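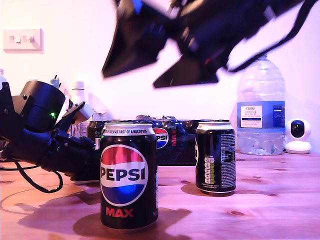

렐턴에 가려면 너스브리지에서 버스를 갈아타야 하는데, 이 버스라는 것이 강을 따라 얼마나 느긋하게 내려가는지, 처음 타는 사람은 기사에게 맞게 가고 있느냐고 한 번쯤 묻게 된다. 나도 물었다. 기사는 고개만 끄덕였고 나는 다시 창가로 돌아와 앉아서 갈대와 낡은 선착장과 또 갈대를 보았다. 그렇게 한참을 가다가 창밖이 갑자기 트이면서 운던강이 바다로 빠져나가는 넓은 하구가 나타난다. 버스 안의 동네 사람들은 아무도 고개를 들지 않았지만 나는 목을 길게 빼고 보았다. 지도에서 볼 때는 손톱만 하던 곳이 이렇게 넓었구나 싶었다.

내가 보러 간 것은 렐턴의 옛 나루터 대합실에 걸린 직조 작품 한 점이다. 제목은 「물때」, 작가는 쿠르니아와티 필라이. 밧줄을 풀어 다시 짠 벽걸이인데, 벽걸이라는 말이 좀 얌전하게 들릴 만큼 크고 무겁고, 솔직히 말해 냄새도 난다. 타르와 소금과 오래된 헛간이 섞인 냄새다. 나는 이 냄새가 마음에 들었는데, 대합실 매표창구에서 차를 파는 분은 비 오는 날에는 문을 열어 두어야 한다고 했다.

작품이 걸린 것은 2021년 12월 12일이었다. 그 무렵에는 사람이 모이는 일 자체가 조심스러워서 제막식이라고 할 만한 것도 없이, 설치를 도운 이들과 이웃 몇 사람이 마스크를 쓰고 서서 구경하다가 흩어졌다고 한다. 필라이는 그날 사진이 한 장도 없다고 했다. 손이 시렸던 것, 사다리가 하나 모자라서 맞은편 생선가게에서 빌려 온 것, 그 사다리 발판에 비늘이 말라붙어 있던 것은 기억한다고. 나는 그날의 이야기를 여러 사람에게 들었는데 저마다 조금씩 달랐고, 사다리 이야기만은 모두 같았다.

## 밧줄을 푸는 일

필라이를 만난 곳은 대합실에서 언덕을 조금 올라간 작업실이었다. 원래 돛을 깁던 집이라 바닥이 넓고 창이 높다. 들어서자마자 눈에 띈 것은 베틀이 아니고 바닥에 수북한 섬유 더미였는데, 그 곁에 낮은 걸상이 하나 놓여 있었다. 일의 대부분은 그 걸상에서 이루어진다고 했다.

밧줄은 여러 가닥을 꼬아 만든다. 그 가닥도 다시 더 가는 실을 꼬아 만든 것이고, 실은 또 짧은 섬유를 꼬아 만든 것이다. 꼬는 방향은 단계마다 서로 반대여서 한쪽이 풀리려고 하면 다른 쪽이 조여든다. 밧줄이 밧줄로 버티는 이치가 거기 있는데, 푸는 사람 처지에서는 그만큼 고약한 물건도 없다. 하나를 풀면 다른 하나가 손안에서 도로 감긴다. 오래 바다에 있던 것은 더하다. 소금기가 배고 기름이 굳고 눌린 자리가 그대로 돌처럼 되어 있어서, 미지근한 물에 담가 두었다가 나무 송곳으로 틈을 벌려 가며 조금씩 달래야 한다.

"처음에는 힘으로 했어요. 젊었으니까요." 필라이가 웃으면서 말했다. "손목이 나가고 나서야 물에 담그는 시간을 늘렸지요. 지금은 담가 놓고 그냥 잊어버립니다. 잊어버리는 게 제일 어려워요. 자꾸 가서 만져 보고 싶거든요."

나도 한 가닥을 받아서 풀어 보았다. 차 한 잔이 다 식도록 매달렸는데 손가락 길이만큼도 풀지 못했고, 무릎에는 갈색 가루가 잔뜩 떨어졌다. 필라이는 내가 쥔 것이 개중 쉬운 것이라고 다정하게 알려 주었다.

「물때」에 들어간 밧줄은 전부 렐턴과 그 위쪽 강가 마을들에서 나왔다. 나룻배를 매던 것, 그물 가장자리를 둘렀던 것, 닻에 달렸던 것, 빨래를 널던 것까지 있다. 무게로 800킬로그램이 모였다. 처음에 작가가 바란 것보다 훨씬 많은 양이어서 작업실 마당에 쌓아 두고 방수포를 덮었고, 그 밑에 고양이가 새끼를 낳는 바람에 봄이 다 가도록 한쪽 귀퉁이는 건드리지 못했단다. 그 귀퉁이의 밧줄은 결국 가장 나중에 풀려 작품 맨 아랫단에 들어갔다.

## 너스브리지에서 내려온 사람

필라이는 렐턴 사람이 아니다. 너스브리지의 직조 학교에서 오래 가르쳤고, 그 전에는 판가리부안 공방에서 염색을 배웠다. 판가리부안은 강 중류에 있던 작은 공방으로, 감물과 쇳물로 검은색을 내는 것이 특기였다. 지금은 문을 닫았고 건물은 자전거 수리점이 되었다. 필라이가 그곳에 대해 이야기할 때는 말이 조금 느려진다. 겨울이면 염료 통에 살얼음이 끼었고, 아침마다 그 얼음을 깨는 것이 막내의 일이었으며, 막내는 꽤 오랫동안 자기였다고 했다. 후배가 도무지 들어오지 않았던 것이다.

공방에서 배운 검은색은 「물때」에도 쓰였다. 작품을 멀리서 보면 위에서 아래로 색이 점점 짙어지는데, 맨 아래의 짙은 띠가 그 검정이다. 가까이 다가가면 검정이라고만 부르기는 어렵다. 푸른 기운이 도는 데가 있고, 녹슨 못처럼 붉은 데도 있고, 밧줄에 배어 있던 기름 때문에 물이 들지 않아 누런 바탕이 그대로 드러난 데도 있다. 처음 한 타래를 물들였을 때 필라이는 이 얼룩을 실패로 여겨서 다시 삶고 다시 물들였다. 그런데 같은 자리가 또 얼룩으로 남았다. 세 번째에도 그랬다. 그쯤 되니 밧줄이 하고 싶은 말이 있나 보다 했다고, 그래서 그대로 짰다고 한다.

그가 렐턴으로 이사한 것은 어느 해 1월이었다. 왜 하필 1월이었느냐고 물었더니 집세가 쌌단다. 바닷바람이 가장 매서운 때라 집을 보러 오는 사람이 없었고, 집주인은 난로와 땔감을 얹어 주었다. 그 난로가 아직 작업실 구석에 있다. 우리가 이야기하는 동안에도 위에서 주전자가 끓었고, 필라이는 말을 하다 말고 일어나 물을 더 붓고는 어디까지 했더라, 하고 돌아오곤 했다. 나는 매번 조금 앞 이야기로 되돌려 드렸다. 같은 이야기를 두 번째로 들으면 처음에 빠졌던 것이 하나씩 나온다.
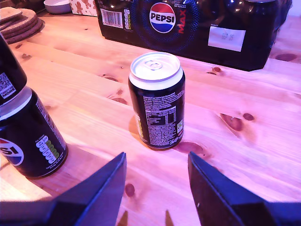
이를테면 나룻배 이야기가 그랬다. 운던강 하구에는 60년 동안 나룻배가 다녔다. 강 이쪽의 렐턴과 저쪽의 염전 마을을 잇는 배였는데, 위쪽에 다리가 놓이고 나서도 한동안은 버티다가 결국 끊겼다. 첫 번째로 들을 때는 여기까지였다. 두 번째로 들을 때 필라이는 마지막 사공이 쓰던 밧줄이 대합실 뒷벽 못에 그대로 걸려 있었다는 이야기를 보탰다. 이사 와서 동네를 돌아다니다가 그것을 보았고, 보자마자 굵기를 재고 싶어서 손이 근질거렸다는 것이다. 허락을 받고 내려서 보니 한쪽은 손때로 반질반질하고 다른 쪽은 말뚝에 쓸려 털이 일어나 있었다. 매일 같은 손이 같은 데를 쥐고, 매일 같은 말뚝에 같은 데가 닿은 밧줄이었다.

그 밧줄은 풀지 않았다. 「물때」의 맨 위, 작품 전체를 들고 있는 가로대에 통째로 감겨 있다. 대합실에 가시거든 고개를 한껏 젖혀 보시기 바란다. 안내판에는 이 사실이 적혀 있지 않다.

## 물때를 읽는 법

작품 앞에 서면 우선은 줄무늬가 보인다. 좁은 줄, 넓은 줄, 다시 좁은 줄. 규칙이 있는 듯한데 따라가다 보면 어긋나고, 어긋났나 싶으면 어느새 제자리로 와 있다. 나는 음악 같다고 생각했고, 같이 서 있던 어르신은 대번에 "저기가 사리, 저기가 조금"이라고 짚으셨다. 바닷물은 보름과 그믐께 가장 크게 들고 나며 그 사이에는 얌전해진다. 그 오르내림을 날마다 한 줄씩 옮긴 것이 이 작품의 무늬다.

필라이가 바탕으로 삼은 것은 나루터에 남아 있던 물때 공책이었다. 사공들이 배를 띄울 시간을 가늠하려고 적어 두던 것인데, 연필로 쓴 숫자 옆에 날씨며 외상값이며 누구네 혼사 같은 것이 아무렇게나 끼어 있다. 공책은 지금 대합실 유리장 안에 펼쳐져 있다. 내가 갔을 때 펼쳐진 면에는 바람이 세다는 말 옆에 양파라고 적혀 있었다. 양파를 사 오라는 부탁이었는지, 배에 양파를 실었다는 말인지, 한참 서서 생각해 보았으나 알 길이 없었다.

작품의 씨실은 모두 1510줄이다. 공책에 적힌 날의 수와 같다. 빠진 날도 있어서, 사공이 앓았거나 배가 쉬었거나 그저 적는 것을 잊은 날에는 씨실을 건너뛰고 날실만 남겼다. 그래서 작품 군데군데에 가느다란 틈이 있고, 오후에 서쪽 창으로 해가 들면 그 틈으로 벽의 흰 칠이 비친다. 도록에 실린 사진에서는 이 틈이 잘 보이지 않는다. 정면에서 조명을 고르게 비추고 찍어서 그럴 것이다. 나는 도록을 먼저 보고 간 사람이라 실물 앞에서 꽤 당황했다. 내가 알던 평평한 줄무늬가 숨을 쉬듯 앞뒤로 불룩하고, 곁으로 돌아가면 굵은 가닥이 손마디처럼 튀어나와 있었다.

작품 곁에 붙은 해설문에 대해서도 한마디 하고 싶다. 나는 미술관에 가면 해설문부터 읽는 버릇이 있고 이 버릇을 부끄러워하지도 않는데, 「물때」의 해설문은 아주 짧다. 작가 이름, 재료, 어느 마을에서 밧줄이 나왔는지, 그리고 만져도 된다는 말. 그것뿐이다. 처음 준비한 글은 훨씬 길었고 기억이니 공동체니 하는 말이 여럿 들어 있었는데, 필라이가 소리 내어 읽어 보다가 중간에 숨이 차서 그만두었다고 한다. 만져도 된다는 문장만은 끝까지 지켰다. 실제로 어른 허리 높이쯤에는 벌써 윤이 나는 데가 있다. 아이들 손이 닿는 높이에는 더 많다.

보존을 걱정하는 사람도 물론 있다. 너스브리지에서 직조를 가르치는 옛 동료들은 손의 기름이 섬유를 상하게 한다고 편지를 보내왔고, 그 말이 맞다고 필라이도 인정한다. 다만 배를 매던 밧줄이 유리 뒤에 있는 모습은 자기가 못 보겠단다. 그래서 타협한 것이 덧실이다. 많이 닳은 자리에는 남은 밧줄을 풀어 만든 실을 덧대어 짠다. 그 실이 아직 작업실 선반에 잔뜩 있다. 800킬로그램이나 모였으니 그럴 만도 하다.

## 두 사람이 앉는 베틀

베틀 이야기를 빼놓을 뻔했다. 이렇게 굵고 뻣뻣한 실은 여느 베틀로는 짤 수가 없어서, 「물때」는 바닥에 세운 틀에 날실을 팽팽히 걸고 사람이 앞뒤로 마주 앉아 씨실을 주고받으며 짰다. 한 사람이 틈으로 실을 밀어 넣으면 맞은편 사람이 받아서 당기고, 나무 빗으로 함께 내려친다. 이 내려치는 박자가 맞아야 면이 고르다. 틀은 한 번에 2명이 앉도록 만들어졌고, 앞자리는 늘 필라이였으며 뒷자리에는 여러 사람이 번갈아 앉았다.

뒷자리에 누가 앉았는지는 짜인 모양에 남는다. 힘이 좋은 사람이 앉은 날은 촘촘하고, 마음이 급한 사람이 앉은 날은 오른쪽이 조금 올라간다. 염전 마을에서 건너온 어떤 이는 내려칠 때마다 노래를 불렀는데 그 노래의 후렴이 유난히 길어서, 후렴을 부른 구간은 빗질이 모자라 살짝 성글다고 한다. 나는 그 구간을 찾아보겠다고 오후 내내 벽 앞을 서성였다. 여기인가 싶은 데가 있기는 했다. 나중에 필라이에게 물어보니 그건 본인이 졸면서 짠 데였다.
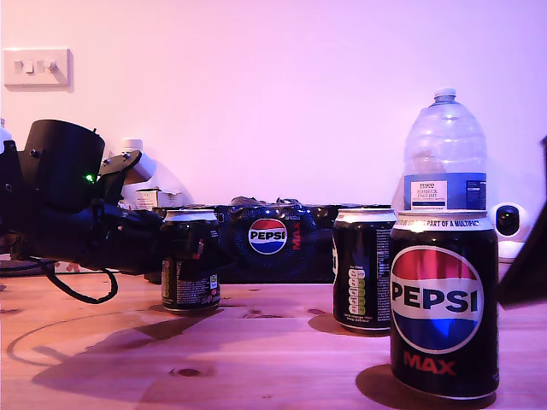

짜는 동안에는 간식이 중요했다고, 만난 사람마다 힘주어 말했다. 오래 앉아 있으면 배가 고프고, 배가 고프면 박자가 빨라진다. 겨울에는 군고구마였고 여름에는 소금에 절인 매실이었다. 뒷자리에 앉았던 사람들의 이름은 작품 뒷면에 실로 수놓여 있다. 벽 쪽이라 평소에는 볼 수 없고, 먼지를 터느라 작품을 내릴 때에만 보인다. 앞면에 넣자는 의견도 있었지만 당사자들이 마다했다. 뒤에 앉았으니 뒤에 있으면 된다는 것이었다.

나는 공공장소에 놓인 미술품을 보러 다니는 일을 꽤 오래 해 왔다. 역 광장의 청동상도 보고 구청 현관의 유리 벽화도 보았다. 그런 작품 가운데 많은 것이 놓인 지 몇 해만 지나면 동네 사람들 눈에 들어오지 않게 되는데, 나는 그것이 꼭 슬픈 일인지는 잘 모르겠다. 버스에서 하구 쪽으로 고개를 들지 않던 승객들도 강이 없어지면 제일 먼저 알아차릴 것이다. 대합실에 앉아 있는 동안 사람들이 여럿 드나들었다. 작품을 올려다보는 사람은 드물었다. 대신 한 아주머니가 전화를 하면서 무심히 손을 뻗어 굵은 가닥 하나를 만지작거렸고, 통화가 길어지자 아예 어깨를 기댔다. 가닥이 조금 눌렸다가 천천히 올라왔다.

필라이에게 그 이야기를 했더니 무척 좋아하면서 어느 쪽 가닥이더냐고 되물었다. 왼쪽 창 가까이라고 하니 고개를 끄덕이며 수첩에 적었다. 곧 덧실을 넣어야 할 자리라고 했다.

## 다음 일

지금 필라이의 작업실에는 새 틀이 서 있다. 이번에는 강 건너 염전 마을의 것이다. 소금 자루를 풀어서 짤 생각인데, 자루의 실은 밧줄보다 훨씬 가늘고 잘 끊어져서 푸는 데 드는 품이 또 다르다. 색은 거의 쓰지 않을 작정이라고 했다. 소금에 절어 허옇게 바랜 실을 물에 얼마나 헹구느냐에 따라 흰색이 여러 갈래로 갈라지는데, 창가에 널어 둔 시험 조각들을 보니 과연 그랬다. 우윳빛도 있고 재 같은 것도 있고 달걀 껍데기 같은 것도 있었다. 나는 달걀 껍데기 쪽이 좋다고 했고 필라이는 그건 덜 헹궈서 장마철에 눅눅해질 거라고 했다.

걸릴 곳은 아직 정해지지 않았다. 염전 마을의 소금 창고가 후보이기는 한데 지붕부터 손봐야 하고, 그 지붕을 두고 마을 안에서도 말이 길다. 기와로 하자는 쪽과 함석으로 하자는 쪽이 있다고 한다. 필라이는 어느 쪽이든 비만 안 새면 된다고 하면서도, 빗소리는 함석이 낫지 않겠느냐고 작은 소리로 덧붙였다.

돌아오는 버스를 기다리며 한 번 더 대합실에 들렀다. 해가 많이 기울어서 씨실이 빠진 자리마다 벽이 주황빛으로 비쳤고, 창구에서는 찻잔을 씻는 소리가 났다. 앓았는지 쉬었는지 잊었는지 모를 날들이 그렇게 환했다. 맨 위 가로대의 나룻배 밧줄은 이미 그늘에 들어 잘 보이지 않았다. 버스가 언제 오느냐고 창구에 물으니 올 때가 되었다고 했고, 나는 차를 한 잔 더 시켰다.

*「물때」는 렐턴 옛 나루터 대합실에서 볼 수 있다. 대합실은 아침에 열고 해가 지면 닫는다. 너스브리지에서 강변 버스를 타고 종점에서 내리면 되며, 물때 공책은 한 달에 한 번 다른 면으로 넘겨 둔다.*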